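# Speaker notes: Assembly boards in the training room

Presented by Sandrine Rey, Gravside Technical Training

**Opening (3 minutes)**

Good morning, and thank you to Trallham for hosting this session. The subject today is the assembly board: the base on which trainees place small parts before they are permitted to work on a finished product. I will speak about layout, color, and the work surface, and then take questions.

**Why the board comes first**

Our intake in January was 40 trainees. Each of them spent the first part of the course on boards alone. Colette Masson, who wrote the original exercise sheets, held that a person should learn to seat a part correctly before learning to do it quickly. We have kept that order.

- Mention the revised exercise sheets, available at the back of the room.
- The parts inventory stands at 367 pieces. Missing parts are to be reported to Corentin Rolland at the end of each session.

**Layout**

Fixtures should be spaced so that fingers can reach one part without disturbing the next. A loose grid serves this purpose well. Our earlier boards were too dense - trainees knocked over pegs while reaching for gears, and the time lost was considerable.

Pause here. Ask how many in the audience use a fixed layout and how many change it between groups.

**Color and surface**

We recommend a single strong color for loose parts and a plain white for the board and its fixtures. Instructors at the Cirport site previously used gray parts on gray boards, and small pieces were frequently overlooked during clearing. Blue on white has resolved most of that difficulty. A dark table beneath the board makes its edges easy to find, and a plain dark cloth behind the station keeps attention on the work.

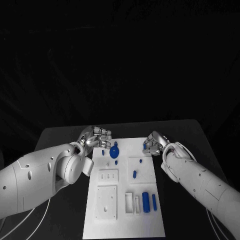

Gears deserve separate treatment. A gear should lie flat before any pressure is applied to it, and the trainee should check the hub first and the rim second. Pegs are handled differently: they are gripped near the top, brought in from above, and released only when they stand upright without support.

- Allow time for notes.
- Valentin Hamel will pass the sample gears around. Please ask that they be returned.

**Care of the boards**

Boards are to be wiped after use and stored flat. Blandine Gilbert keeps the storage record and will supply a copy on request. We replace a fixture when a peg can be rocked in its seat by hand.

**Questions**

Likely topics: cost of replacement parts, group size, use of gloves. Refer questions about purchasing to the Gautier office.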